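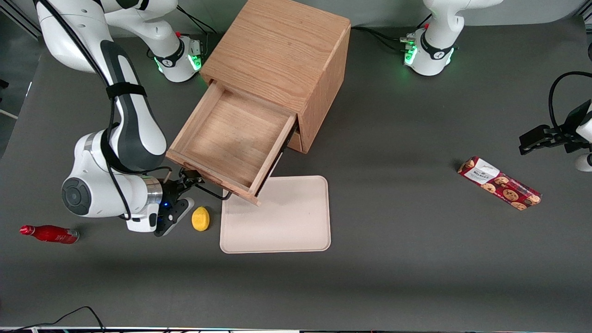

Robot Manipulation Lab, Unit 5: How to Read a Success Rate

Bring the Unit 3 handout. Read this before the lab session, especially if your team plans to use the word "learned" in its final report.

The Mitari project is the one most teams pick, and I understand why. Two arms, a drawer, a few things to put away, and at the end a number that looks good on a slide. My aim this week is to make you trust that number less.

1. What did you test?

Last term a team reported 70 percent on "put the object in the drawer." I asked what was in the 30 percent. They had not written it down. Some trials had ended with the object on the rim of the drawer, and different team members had scored those differently. A success rate with no written definition of success is a mood.

Write the definition before the first trial. For the drawer task, mine reads: the object rests fully inside the drawer, both grippers have let go, and the drawer can be closed by hand without touching the object. You may argue with it. You may not change it halfway through.

2. The starting position problem

If the drawer is already open when the trial starts, you have not tested opening a drawer. This sounds too obvious to print, yet the Jonelside report claims "full drawer interaction" and every one of its trials begins with the drawer pulled out. Say what the starting state is. Say who set it up, and whether that person knew which version of the policy was running.

The same goes for object placement. People put things back where the robot likes them. They don't mean to. Use the printed placement sheet, even when it asks for a silly spot near the corner of the table.

3. Easy objects

A small object with a bit of texture forgives a bad grasp. A smooth bottle lying on its side can roll. A long box needs a decision about which way to grip it, and it may not fit in the drawer whichever way you go. Averaging over all of them hides the only interesting result you have. Report each object on its own line.

4. Do you need the second arm?

Run the task with one arm parked. If the score holds up, the second arm was furniture, and "bimanual" should come out of your title. MacDonald, our name for the one-arm baseline script, has embarrassed several learned policies on this bench. Run it first.

5. Big data counts

One team's log holds 3567 demonstrations. I looked through a sample and found the same few motions again and again from nearly the same start. I would take a much smaller set with real variety. Don't lead with the count.

For the lab

Each team scores another team's trials from the log alone, using the other team's written definition. Where your scores disagree with theirs, list the trials and don't settle them by talking it over. Hand in the list.

Teams on the Zerkunberg task follow the same steps but skip section 4.

Late work loses a grade step. Missing definitions lose two.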